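Search this site
Enter keywords Go

Vindholm News Service
Grisska bureau: premises and field reporting kit, inspection checklist with comments

Last updated March 8, 2021

Inspected by: Heidrun Prantl
Areas covered: newsroom, radio booth, kit store, pool vehicle
Not covered: roof-mounted link equipment (landlord's contractor), freelancers' own kit
Previous inspection: December

Key: P = pass. C = pass with comment. F = fail, action needed. N = not checked.

1. Newsroom

1.1 Escape routes clear and signed — C
Both routes walkable at full width. Bundles of unsold print editions had been stacked inside the rear door and were moved while I was present. Same finding in December. The bundles go to the recycling point on the day they arrive.

1.2 Fire extinguishers in place, in date, pins sealed — P

1.3 Fixed wiring and floor boxes — C
Floor box under the picture desk has a cracked lid. It takes weight for now. Replacement ordered through Kaufmann, the managing agent.

1.4 Extension leads — F
Two leads plugged one into the other behind the wall of monitors, feeding the wire terminal and a fan heater. Heater unplugged and removed. The wire terminal is to have its own socket before the next election night, when the monitors run without a break.

1.5 Workstations — P
Assessments are on file for all permanent staff. Night editor's form is due again at the next inspection.

1.6 Ventilation and spacing of desks — C
Windows on the street side open and are being opened. The morning conference is still drifting back into the small meeting room. Posted limit for that room is 2 persons. Hold conference by telephone or in the main room.

1.7 Visitor entry and door release — F
Door release on the reception desk works, but the intercom picture does not, so whoever is on the desk lets people in by voice alone. Following the threats sent after the council expenses reports, entry by voice alone is not acceptable. Until the intercom is repaired, a member of staff goes down and checks identity at the outer door.

1.8 Threat log — C
Log is kept and entries are signed. Several entries give the sender's wording in summary only. Enter the full wording, the time received and the means (telephone, post, e-mail, social media), and keep the original. The police liaison officer has asked for originals twice.

2. Radio booth

2.1 Booth door opens from inside without a key — P

2.2 Red light and silent fire beacon — C
Beacon tested and seen from the presenter's chair. It cannot be seen by a guest sitting opposite. Presenter's briefing card to say that the presenter is responsible for leading the guest out.

2.3 Microphone covers and headphones — P
Covers changed between users. Spare covers stocked.

2.4 Acoustic panels, fire rating label present — N
Label not reachable without taking the panel down. Kaufmann to supply the certificate.

3. Kit store: crowd and disorder assignments

3.1 Helmets — C
All shells sound. One chin strap has a worn buckle and has been tagged. Helmets have been put back with press stickers over the maker's date stamp. Stickers are to be placed so that the stamp can be read.

3.2 Eye protection — P

3.3 Body protection — F
Vest with asset number 376 has a split seam along the lower panel pocket and has been withdrawn. It was signed out for the December demonstration outside the regional assembly and returned with no defect reported. Return forms must be filled in by the person who wore the item. A form filled in by the desk on a reporter's behalf does not count.

3.4 First aid pouches — C
Contents checked against the list. Eye wash in one pouch expires in 28 days and should be swapped now. Tourniquets are present, but two members of staff who are on the assignment rota have not had the training to use them. They may go out only with a trained colleague until they have been on the course.

3.5 Storage conditions — C
Kit is kept off the floor and away from the radiator. Masks and filters were stored unwrapped next to the cleaning fluids. Move the fluids to the metal cupboard.
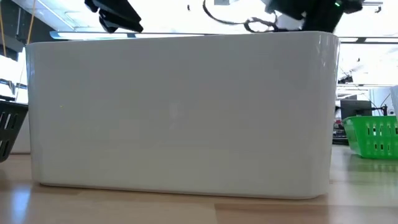 Sealed filters keep until the date on the packet. Once the packet is open, write the opening date on the filter body in marker and follow the maker's limit. Undated open filters found on the shelf were thrown away.

3.6 Batteries and chargers — F
One camera battery swollen. Isolated outdoors and reported for collection. Charging had been left on overnight, contrary to the bureau rule. Timer socket to be fitted. No charging of any lithium battery while the store is locked and unattended.

3.7 Sign-out book — C
Book in use and legible. A total of 19 sign-outs since the last inspection, of which all but one have a matching return. The missing return is a satellite phone — the desk believes it is with the correspondent covering the Brekus dam inquiry. Confirm by telephone and enter it.

4. Pool vehicle

4.1 Tyres, lights, screen wash — P

4.2 Load restraint — F
Tripods and light stands were loose behind the rear seats. The bulkhead net was folded in the footwell. Net to be fitted on every journey, including short runs to the courthouse.

4.3 Warning triangle, vests, torch, blanket — C
Torch battery flat. Replaced during inspection.

4.4 Press markings — C
Magnetic door signs present. Whether to display them is a matter for the crew on the day and should be decided in the pre-assignment talk, with the decision noted on the assignment sheet. The last three sheets have the box left blank.

4.5 Mast warning label and overhead line notice — P
Label legible at the operating position. Crew questioned knew the stand-off distance and where to find it in writing.

5. Procedures

5.1 Assignment risk sheets completed before departure — C
Good for planned events. For breaking stories the sheet is often written afterwards. A telephone briefing is accepted where time is short, provided that the duty editor writes it down during the call.

5.2 Check-in times kept — C
One missed check-in during the flood coverage was not followed up until the end of the shift. The duty editor calls after a missed check-in, then calls the second contact, then the Vindholm desk. The order is on the wall card.

5.3 Next-of-kin details current — F
Two entries out of date. Personnel to correct.

Comments from the bureau

On 1.4: Second socket requested. The heater belonged to the night desk, who would like the radiator looked at. Kaufmann informed.

On 3.3: Agreed. Replacement vest on loan from Vindholm until a new one arrives.

On 3.7: Satellite phone confirmed in Brekus and entered in the book.

On 4.2: Crews say the net blocks access to the light stands from the side door. Please advise whether a floor rail would be acceptable.

Reply, H. Prantl: A floor rail is acceptable for the stands. The tripods still go behind the net. Send me the fitter's paperwork before the rail is used, and I will change 4.2 to C.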